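Leiva Neighborhood Library
Minutes of the Regular Meeting of the Board, November 20, 2025 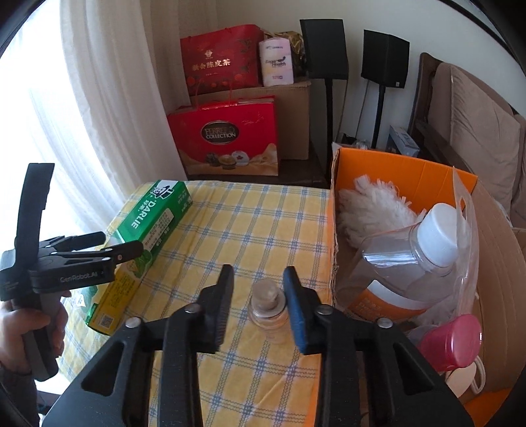 The meeting was called to order by the Chair, Soledad Barrientos, at 7:00 p.m. in the upstairs reading room.

Present: Soledad Barrientos (Chair), Branislav Danko, Ehsan Hashmi, Patricio Ojeda, Brenda Troncoso (Secretary). Absent: none.

1. Approval of Minutes
The minutes of the previous meeting were approved with one correction. Under Item 4, "Flarkley Street entrance" should read "Pramine Street entrance." Moved by Mr. Hashmi, seconded by Mr. Ojeda. Carried.

2. Financial Report
Mr. Danko presented the report for the period. Income from the book sale was $1,262, which has been deposited in the general account. The bill for the boiler inspection has been paid. Ms. Troncoso asked whether the sale income could be set aside for large-print titles. Mr. Danko replied that the Board would need to vote on a restricted fund and that he would bring wording to the next meeting. The report was accepted as presented.

3. Opening Hours
The Board reviewed the trial of later closing on Tuesdays. The front desk recorded 151 visits in the added hours over the trial period, most of them by students from the high school. Mr. Ojeda stated that the children's room had seen little use after 7:00 p.m. and suggested that it close at the usual time while the rest of the building stays open.

Motion: To continue the later Tuesday closing through May, with the children's room closing at 7:00 p.m. Moved by Mr. Ojeda, seconded by Ms. Troncoso. Carried, 4 in favor, Mr. Danko abstaining.

4. Local History Collection
Mr. Hashmi reported on the Imel family papers. Roughly 700 letters and photographs have been placed in folders. The remaining items include several maps that are too large for the present cabinets. A used map case has been offered by the Flarkley Historical Society at no charge, but it would have to be picked up. Mr. Hashmi will measure the stairwell and report by email.

The Chair asked that the donor agreement be signed before any of the letters are put on display. Ms. Troncoso will send a copy to the family.

5. Building
The leak above the Pramine Street entrance has returned. Mr. Danko will request two written quotes for repair of the flashing. The Board agreed that the book return should be moved inside until the work is done.

6. Public Comment
A resident asked that the parking lot be plowed before 9:00 a.m. on Saturdays. The Chair referred the request to Mr. Danko.

7. Adjournment
There being no further business, the meeting was adjourned at 8:25 p.m. on a motion by Mr. Hashmi, seconded by Mr. Danko.

Respectfully submitted,
Brenda Troncoso, Secretary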